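Strata & Renters Board > Maintenance > Noise

Thread: Rattling exhaust fan, and a body corporate that reckons it's my imagination

gumleaf_unit7
Posted Mar 23, 2024

Long time reader, first time whinger. I'm on the top floor of a block of 60 units. Since July the shared exhaust fan above my bathroom ceiling has been making a noise like a shopping trolley going down a gravel driveway. It starts when anyone on the riser turns on their bathroom light, and given the number of people on the riser who wee at 2 in the morning, you can imagine my mood.

I've written to the managers (Stetsiuk Strata, if you know them, my condolences). Their reply was that the fan is "operating within expected acoustic parameters". I asked what the parameters were and got sent a brochure for a Trolero fan, which is a different fan to the one we've got.

They've offered me a quote of $624 to have someone "investigate", payable by me. The fan is on common property. Am I mad or are they?

tin_roof_blues
Both, probably, but they're more wrong. If it serves more than one lot it's common property and they pay. Check your registered plan though, because some older blocks drew the lines in very creative places. Mine has the boundary running through the middle of my kitchen tap.

halfpintharry
Have you been up there and had a look? Nine times out of ten it's a loose grille or a dead possum.

gumleaf_unit7
The hatch is padlocked. The key is held by Stetsiuk. Stetsiuk say the key is held by the contractor. The contractor is the one who wants $624.

Also I would have smelled a possum by now.

halfpintharry
You'd be surprised.

mortar_and_pastel
Don't pay it and don't go up there. If you touch a shared fan and it later catches fire, guess whose name is in the minutes.

What you want is a diary. Date, time, how long it went for, how it affected you. Boring is good. I got a pump replaced in my building with four pages of the dullest prose ever written in this country. The tribunal member visibly aged while reading it.

tin_roof_blues
Agree on the diary, disagree on waiting for a tribunal. Put a motion on the agenda for the next general meeting. Costs nothing, and they have to print it and send it to every owner. There's nothing a strata manager hates more than postage.

mortar_and_pastel
Motions are fine if you've got the numbers. In a block of 60 with mostly investor owners you'll get three people and a plate of Arnott's. I stand by the diary.

tin_roof_blues
You can do both. She's got two hands.

gumleaf_unit7
He, but yes, two. I rent my spare room to a mate who also hears it, so that's two witnesses as well. Does it matter that he isn't an owner?

mortar_and_pastel
No. A witness is a witness. Get him to keep his own diary and don't let the two of you copy each other's homework.

dulcet_tones
I'm going to be the unpopular one. I was in a block where one bloke complained about a fan for years. We finally voted to replace it and it cost us $245 a lot in a special levy, and the new one was louder. He then moved out. Sometimes it is a fan, and fans make noise. Have you tried earplugs? The Dullex foam ones are decent if you roll them properly.

gumleaf_unit7
I own so many earplugs. The cat eats them.

tin_roof_blues
With respect, dulcet, "it might get worse" is how we ended up with a lift that only goes down.

dulcet_tones
I'm only saying a levy is everybody's money. Pensioners live in these buildings too. I've seen people cop a levy and go without the heater over someone else's light sleeping.

mortar_and_pastel
That's fair as far as it goes, but a fan that rattles usually has a bearing on its way out, and a replaced bearing is a lot cheaper than a replaced motor. Leaving it is the expensive option. The levy you're describing sounds like a committee that bought whatever was in the catalogue.

dulcet_tones
It was, in fairness, a very glossy catalogue.

sparky_not_sparkly
Licensed electrician, for what it's worth, so I'll be the dull one. I can't diagnose a noise from a forum post and neither can Harry. But a few things worth asking for in writing:

When was the fan last serviced, and by whom. Is it on a maintenance schedule at all (lots of them aren't, they get installed and then forgotten until somebody cries). Is it on rubber mounts or bolted straight to the slab. If it's bolted straight down, the whole ceiling is your speaker and a new fan will sound the same as the old one, which may be what happened to dulcet's lot.

Ask for the answers before you agree to pay a cent. If they can't tell you the last service date, you've more or less won the argument.

halfpintharry
I never said I could diagnose it. I said possum.

gumleaf_unit7
That's really useful, thanks sparky. I hadn't thought about the mounts. You can feel it through the wall if you put your hand flat on the tiles, so bolted down sounds right. Will write to them tonight in my best boring voice.

sparky_not_sparkly
Good. Mention the tiles. Vibration you can feel is harder to wave off than noise you can hear.

tin_roof_blues
And cc the secretary. Always cc the secretary.

gumleaf_unit7
Update for those following along. Stetsiuk have written back to say there is no record of a service, and that the absence of a record "should not be taken to indicate an absence of service". I've read that out to the cat. They've withdrawn the quote, and a crowd called Sastar Mechanical is coming to look at the mounts at the owners' expense. Motion is going on the agenda regardless, with the diary attached, all nine pages of it.

dulcet_tones
Good result. I'll still be thinking of the pensioners.

halfpintharry
If they find a possum I want it minuted.
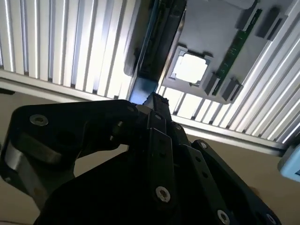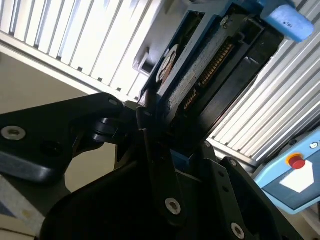 Category: Noise and Vibration

mortar_and_pastel
Keep the diary going until well after they've been. The temptation is to stop the minute someone turns up with a ladder, and then it starts again a month later and you've got a hole in your evidence. I put "quiet, slept well" for three weeks straight and it was the most persuasive part.

gumleaf_unit7
Noted. Tonight's entry: started at ten past eleven, stopped at twenty past, started again while I was typing this.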